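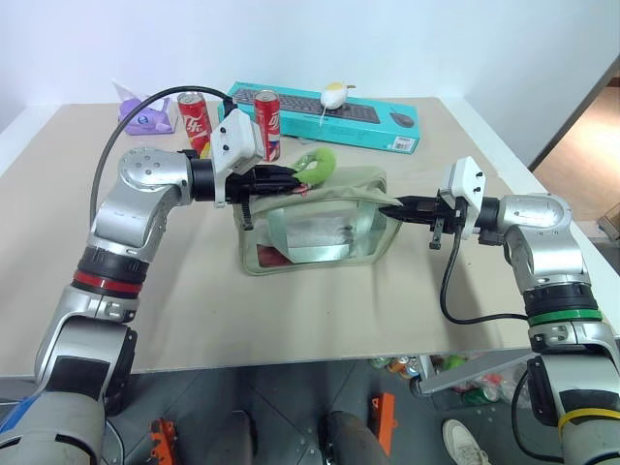

October, gone eleven at night. Only got as far as the bags. Whole day went on finding things to put in other things.

Woke late, tea, toast, then Saimi Kauppinen rang before I'd found my glasses. Is she still meeting me off the coach at Zirkport? Yes. Is there a spare bed? Sort of. Bring a pillow. Wrote PILLOW on my hand, then washed up and lost it.

Green pouch. I do like it, the clear window saves all that rummaging at the bottom of a bag. Should have bought two. The one in the Cillitz shop was bigger but they wanted 56 for it and I wasn't having that. Lime handle is handy too, can spot it a mile off.

Still can't decide about the keyboard. Box is too long for the small case, so either it comes out of the box or it goes under my arm like a baguette. Saimi says take it out. I want to keep the box. Stalemate.

Drinks for the coach, tissues (nose no better), and the little plush for her youngest, who will be far too old for it by now but never mind. Must wrap it. No paper in the house. Try Heiskanen's in the morning if they're open befor nine. 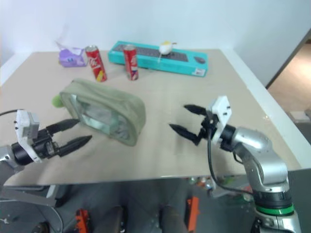

Tissues, two red cans, the keyboard box with the plush on top, green pouch in front.

Money: took out 500, then panicked it was too much and put 25 in the coat pocket for food. Coat pocket has a hole. Move it!!

Bundalia book still not finished, 2 chapters left, will do it on the coach or more likely sleep.

Bins out. Heating off. Key to next door. Ring the dentist, forgot again. Charger is by the bed, do NOT leave it there like last time.

Feet freezing, going up. Alarm set for half six, and teh other one for twenty to.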